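Two Cheers for the Success Rate

I've been arguing with papers for a good part of my working life, usually in the margins and usually in pencil, and this winter I finally ran into an argument I'd like to have in the open. It concerns robots that learn to handle computer hardware from demonstrations, and it concerns the single number at the top of the results table that tells us how often the robot got it right.

I should say where I stand. I'm fond of this work. I help run a small group at Noltach that teaches a gripper arm to service old servers, the kind of machines that get pulled out of racks by the pallet load and then sit on a shelf until somebody has an afternoon free. Our project is called Flovura, and it's meant to take on the dull parts of those afternoons: releasing memory latches, opening processor sockets, lifting out parts that could be used again. We train it the way a lot of people train these things now. A person drives the arm through the job many times over, the cameras and the joints are recorded, and a network is fitted to all of it until it can make a decent guess at the next small motion.

It's a lovely method, and I mean that without any irony. Ten years ago I'd have spent a month measuring a board and writing down where every latch was, and then the next board would have come in with its socket turned sideways and I'd have started over. Now a new layout costs us a few patient days of demonstrations, and the arm often copes with small differences that no one thought to show it.

So why am I complaining? Because of what we've agreed to count.

What the wrist camera knows

Anybody who has sat with wrist camera footage for long enough gets a feeling for how little room there is inside a server. The gripper takes up a great deal of the view, and the part you care about is a small patch of board just past its tip. The memory slots crowd right up to the processor. There are components everywhere, some of them no bigger than a grain of rice, and any of them would be unhappy to be leaned on.
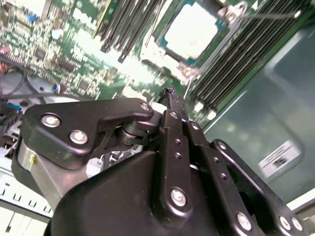 The trouble with a yes or no

In most of the papers I read, a trial ends in one of two ways. The latch opened, or it didn't. The part came out, or it didn't. You run your trials, you divide one number by the other, and you get a percentage that fits nicely in a table beside everybody else's percentage.

Our own report from January did just this. We ran 20 trials on each of 4 board layouts, and we were pleased with what we got, and I wrote the paragraph saying so. Then I did what I should have done before writing the paragraph, and sat down with a pot of coffee to watch the recordings from start to finish instead of skipping to the last few seconds.

I saw trials marked as successes that I wouldn't have let a trainee get away with. In one of them the fingertip slid over a row of little parts on its way to the latch, quite slowly, with the wrist pushing down the whole time. The latch opened, so it counted. In another the arm came in beautifully, stopped a hair short of the lever, waited, and ran out of time. That one was a failure, and it was also the gentlest and most sensible approach of the whole set. If you asked me which of those two robots I wanted working on a board I had to put back into service, I wouldn't need long to think about it.

A person who repairs computers for a living is never judged only by whether the part came out. They're judged by whether the machine still boots the week after, and by whether the next person to open it finds scratches. We all know this, and then we write papers as if the board were a puzzle box that stops mattering once it's open.

I've heard the other side of this, and it deserves a fair hearing. A success rate is simple, and simple measures are hard to fudge. If every lab starts grading its own robot on grace and good manners, we'll soon have a field full of very graceful robots and no way to compare them. A colleague from Stinico put it to me over lunch that a bad ruler used by everyone is worth more than a good ruler used by one lab, and I've been chewing on that ever since. I think it's partly right. I don't want to throw the ruler away. I want a second one laid down next to it.

What I'd ask for instead

My own proposal is modest, and it owes a lot to the Ateş benchmark, which our group has borrowed from freely. Ateş asks for the force at the wrist through the whole trial, and it asks for a map of where on the board the fingertip made contact, so that touching a metal frame and touching a capacitor aren't treated as the same thing. I'd like to see both of those next to the success rate, in the same table, in type of the same size.

The socket is where this matters most to me. Look at how much is packed in beside it. On one of our boards there's a whole column of capacitors standing close to the socket's left side, and the fingertip has to work right at the corner of the processor's heat spreader, over the socket frame.

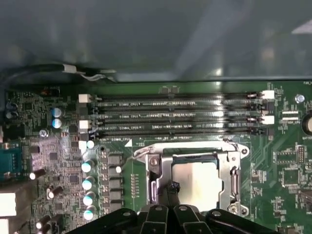 Does adding force and contact measurements make the trials much slower to run?

The trials themselves take just as long as before. The extra time goes into the labeling afterward, mostly into marking up each board layout once so that the contact points can be sorted by what they landed on. For us that was a day of work per layout, and it only has to be done again when a new board comes in.

I put that question in because I'm asked it every time I give this talk, and I suspect the person asking is usually hoping for a reason to put it off. I understand the feeling. We put it off too.

There's a second thing I'd ask for, and it's even less glamorous. Please keep the failures, and please describe them. When we went back through our training set, which has 1102 demonstrations in it, we found that whoever was driving had quietly deleted the clumsy attempts and kept the clean ones. It's a natural thing to do, and I've done it myself. But the arm then grows up in a world where no hand ever drifts off course, and when its own hand drifts it has no memory of anyone coming back from that. Some of our worst pressing and scraping came from exactly those moments. The tip would be slightly off, the network would have nothing useful to offer, and it would carry on down as if the latch were where it expected.

We've since begun recording recoveries on purpose. The driver starts from a bad spot, backs away, looks again, and tries once more. It feels silly to do, a bit like practicing how to trip, and I'll admit that our success rate has hardly moved. The force traces, though, look far calmer to my eye, and I find I can watch the recordings now without holding on to the arms of my chair.

And that brings me back to my worry. If I reported only the top number, all of that work would look like a waste of a month. A reviewer would be right to ask why we bothered. A student choosing between two projects would be right to pick the one that moves the number – and so the careful kind of work, which these machines badly need if they're ever going to be left alone with somebody's hardware, would go on being nobody's first choice.

I don't think the people who write these papers are careless. Most of the ones I've met fuss over their robots like gardeners. I think we settled on an easy measure back when getting the latch open at all was the big news, and we simply haven't gone back to ask whether it's still the news. I would gladly read a paper whose robot opened fewer sockets than ours and left every board fit to use. I'd read it twice, in fact, and I'd try hard to keep my pencil off the margins.

Our next report will carry the force and contact figures for every trial, including the ones I'm embarrassed by. The one with the slow slide across the little parts is going in the first table, with its success mark still beside it.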